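House rules for hand-held gripper stations, how strict are yours?

Hjørdis Nyberg
Posted 1/14/22

Hi all! I've been asked to write the rules sheet for our demonstration recording at Kudemwood, and I'm getting in a bit of a muddle over how much to put in it. We record small handling jobs with a pair of hand-held grippers (one in each hand, cables off the back), and the recordings go to the people who train the arms. Up to now everybody has done it their own way and it shows. In July we had to throw out 86 recordings out of 1198, nearly all for silly things like a cable dragged across the work surface or somebody starting with the fingers half shut.

What I've got so far is: long dark sleeves down to the wrist, board clear apart from the box and whatever goes in it, both grippers held over the board before you start, and nothing moves until the person at the screen says go. I'd also like a rule about cables but I can't decide on the wording. Ours go off to either side and I keep thinking someone will catch one with a foot. And then there's wear. Do you have a point where you say a finger is too chipped to use, or do you just carry on till somebody moans?

Oh, and cleaning. I'd like the board wiped between sessions, but one of my colleagues reckons a few marks do no harm and might even help. I really don't know who's right!

The station, then one gripper's own view of the board:
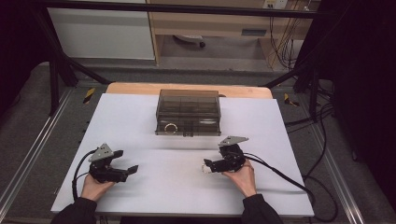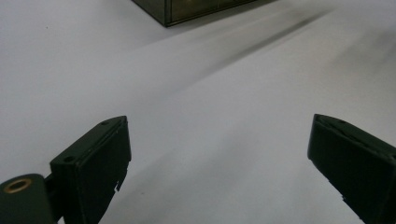
Jonatan Fagerlund
Cables first, as that's the one that hurts people. Our wording is "cable leaves the gripper away from the other hand, never crosses the board, and is fixed at floor level before it reaches a walkway". The last bit got added after I went over one myself with a full mug, so do put it in. Leave enough slack that you can reach the far corner of the board without feeling a tug, and make people test that before they record anything.

On wear, we photograph each pair of fingers when they're new and stick the print on the wall. If the gripping edge looks different from the print, it gets looked at. If the pad is coming away, the pair gets swapped, both sides, even if the other one's fine. You do need to write the swap down with the recording number or the people downstream will go mad trying to work out why the grip changed halfway through.

I'd also add a rest rule. We stop after 13 goes, have a stretch and then carry on. Wrists get tired well before people admit to it, and tired people start resting the gripper on the board.

Oluf Damgaard
just wipe it. takes two seconds

Ylva Aasen
I'd go a bit gentler than Jonatan on the wear, to be fair. A nick low down on the side where nothing touches isn't worth stopping for, and if you swap at every scratch you'll have no spares by spring. We only look at the part that meets the object.

For the board I'm with your colleague, sort of. We wipe at the start of the day and leave it alone after that, unless there's something sticky. What matters more to me is that the lights and curtains stay put, so we've got tape on the floor for the curtain ends and a line in the rules saying don't touch the lamps. Shadows wandering about between one recording and the next gave us far more bother than smudges ever did.

And keep it to one page! Ours at Plornum had grown to 143 lines and people had stopped reading at the sleeves bit. I cut it down and put the long version in a folder by the door, for anyone who wants it. Happy to send you the short one if you message me.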